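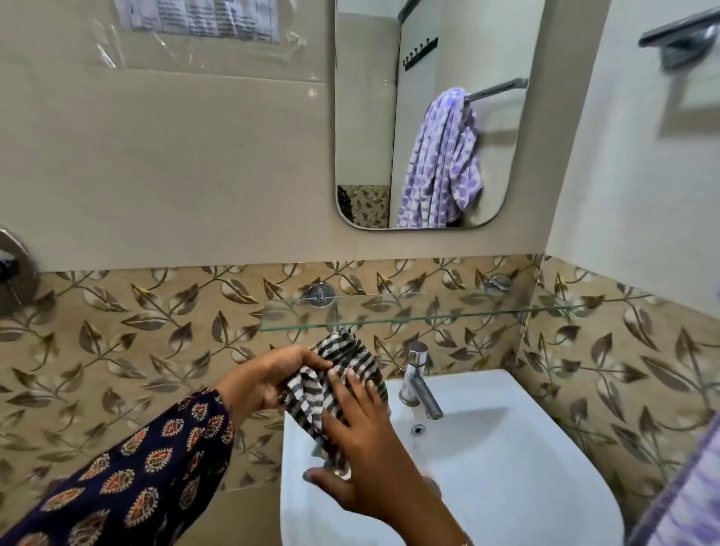
Jui-lin Wan told the rest of the Redent club that cloth was the meanest thing you could hand to a robot, and that she wanted to start with it anyway. A block stays a block when you pick it up, she said, but a dish towel turns into something new every time you touch it.

Chapter 2
Soft Things: Teaching a Robot to Handle Cloth

Reading time: 4 minutes

She was right, and that is what makes this chapter so much fun! In Chapter 1 your team moved cups and cubes, and you could write down where each one was with a few numbers. Try that with a bunched-up cloth. Where is its corner? Which side is the front? You probably can't say until you've pulled it open a little, and your hands do that without asking you.

So we begin with hands. The Redent club at Plikholm spent a whole spring on their robot, Peng, and for the first month they never switched it on. They watched people doing ordinary bathroom and laundry jobs, seen from head height, and wrote down every grip they could name: pinch, press, drape, pull tight. Their goal was 1000 short clips. By April they had 691, and they found that was plenty to start arguing over (the arguing was the best part, according to their notebook).

One early argument was about edges. A person looking for the top of a towel will often feel along the hem until a corner turns up. Peng had no sense of touch worth mentioning, so the club needed something it could see. A border in one color helps. So does a hanging loop, which stands out from the flat cloth and gives a camera a small, clear target.
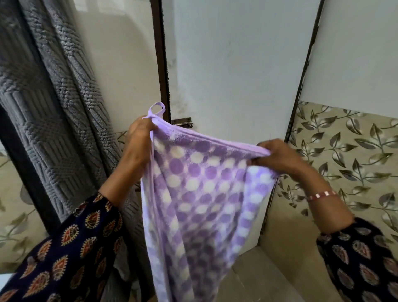
Figure 2.1 A towel held open by its top edge, with the hanging loop at one corner.

Look at how much work gravity does once both top corners are held. The cloth sorts itself out below the hands, more or less, and the robot has only one edge to keep track of. The club called this the "curtain" pose and built their whole Stestdale entry on it.

Before you read on, get a towel and a partner. One of you is the robot and may use only a thumb and one finger on each hand. The other gives commands, one at a time, and no pointing! Start with the towel in a heap and finish in the curtain pose. Write down each command as you give it, including the ones that went wrong. You'll need that list in Section 2.1, where we turn it into your first grasp plan.

Related chapters
Picking Up Things That Roll
Cameras: What Can Your Robot See?
Folding in Half, and in Half Again
Getting Ready for Stestdale

This site uses cookies to remember your last page. Accept | Settings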